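Zondlow, no Veltance — duas semanas com o jogo

Comprei em promoção, paguei 29 euros, e acabei a história principal com 38 horas no contador. Digo já isto porque há muita gente a escrever reviews com três horas de jogo. Joguei tudo na Veltance, a portátil, quase sempre no sofá e quase sempre depois da meia-noite. Não testei no PC. Quem quiser números de frames que procure noutro lado.

Premissa rápida: és um faroleiro num arquipélago que vai desaparecendo do mapa. Cada ilha tem um farol apagado, cada farol tem um puzzle, cada puzzle tem uma carta escondida. Parece pouco. Durante as primeiras duas horas é mesmo pouco, e estive quase a pedir o reembolso. Depois arranjas o barco e pronto, lá se foi o fim de semana.

Navegar é o melhor do jogo. Vento, corrente, vela, mais nada. Sem minimapa, sem setas amarelas no chão a tratar-te como se tivesses cinco anos. Tens uma carta de papel que vais riscando com o analógico direito e, se riscares mal, azar, perdes-te. Perdi-me muito. Numa noite passei quase uma hora a dar voltas a um ilhéu que tinha desenhado do lado errado e nem fiquei irritada, fiquei só ali, a ouvir a chuva. Há jogos que me servem para isso e este entrou logo na lista. 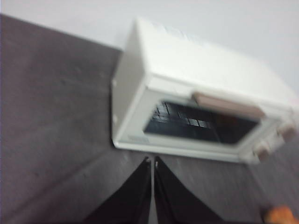

N.º 131

Os puzzles. Desiguais. Os de luz e espelhos são óptimos, os de engrenagens são um castigo. O farol de Erton, então, é de uma maldade: seis alavancas, um temporizador escondido, e se falhas a última voltas à porta de baixo e sobes a escada toda outra vez. Sem atalho. Fui ver um guia, não tenho vergonha nenhuma. O guia também dizia que era mau.

O combate existe. Não devia. São umas gaivotas possuídas ou lá o que é, batem-te no convés, carregas no mesmo botão até desaparecerem. Nas opções dá para baixar a agressividade para o minímo e recomendo que o façam antes de sair do primeiro porto.

História: boa, contida, um bocado lenta a meio. O velho Vaněk, o mecânico do porto, é a melhor personagem e tem talvez dez minutos de diálogo no total — um desperdício. O final dividiu o pessoal lá do fórum. A mim apanhou-me desprevenida, fiquei a olhar para os créditos até ao fim. Não conto mais.

Som muito bom, joguem com auscultadores. A banda sonora é quase só violoncelo e madeira a ranger, e há momentos em que a música se cala por completo e só volta quando avistas terra. Tradução portuguesa aceitável, com umas gralhas (quem sou eu para falar) e uma carta inteira que ficou em inglês na terceira ilha.

Parte técnica, na portátil: dois crashes, ambos a carregar o mapa grande. O autosave é generoso, perdi uns minutos de cada vez. Letra pequenina nos menus, e a opção de aumentar o texto só mexe nas legendas. Isto já devia estar resolvido num jogo onde se lê tanto. A bateria aguenta bem se desligarem os reflexos na água, mas a água sem reflexos fica feia, por isso eu jogei ligada à corrente.

Rejogar? Há um modo sem carta que abre no fim. Experimentei meia hora, desisti. Talvez em novembro, quando apetecer frio e mar.

A preço cheio hesitava. Em promoção, comprem, se gostam de andar perdidos e têm paciência para aquele arranque. Se querem acção, passem à frente.

Nota: 8 em 10. Tirem-lhe as gaivotas e dou 9.

Zdislava Šimko
20 de julho de 2021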